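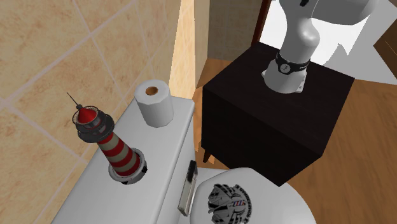

Figure 3. Simulated bathroom used for the placement rules, with the arm based on the cabinet beside the toilet. A lighthouse figurine and a toilet roll stand on the tank lid.

4.2 Rules for tasks close to sanitary fixtures

The bathroom is one of the rooms in the Musska set that our earlier guidance left out. Kitchens and offices had been covered in the first version, issued in June, but the rules there were written with worktops in mind and did not carry over well. A worktop is flat, wide and at one height. In a bathroom the arm has to work over surfaces at several heights, and most of them are curved or narrow. We therefore wrote a separate group of rules and checked them in simulation before asking any partner site to follow them.

The first rule concerns the base. It must stand on a fixed surface, and the written record for the scene must name that surface. The Lemieux protocol allows a base to be described only by its position in the room, and we found this too loose. Two groups could give the same position and still disagree about what the arm was standing on. Naming the piece of furniture removes most of the doubt.

The second rule is that loose objects are listed before each run, along with the surface they rest on. An object that is not on the list counts as an obstacle and must not be touched. Decorative objects are listed in the same way as household ones. Some reviewers of the draft asked for them to be left out – they are seldom the target of a task – but a tall object on a narrow ledge matters to the path of the arm whether or not anyone wants it moved.

Share 2 Comments 2

The third rule deals with approach. Where the gripper has to come down between a fixture and the floor, the fingers are to be opened before the descent starts and kept open until the wrist has stopped.

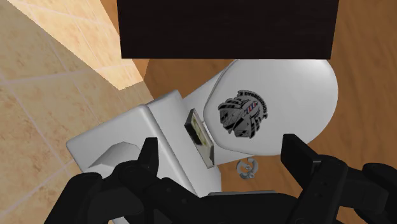
Operators may correct the height during this stage, but not the opening. If the opening has to change, the run is stopped and started again from the last safe pose. This is stricter than the Pralgate checklist, where the opening can be changed at any point so long as the speed is low. We kept the stricter form because contact with a hard fixture is difficult to judge from an overhead view, and a finger that is still moving makes it harder.

We applied the three rules to 141 simulated runs, logged with the Mavska tool. Two were thrown out for missing object lists. The remainder could all be audited from the record alone, without going back to the operator. We make no claim here about task success, as the runs were chosen to test the record keeping.

Lids and seats need a further note. A closed lid may be treated as a surface for planning, but no object should be placed on it unless the task says so. The state of the lid, open or closed, is entered at the start of the run and again at the end. Sites that already hold older records do not need to add this entry to them.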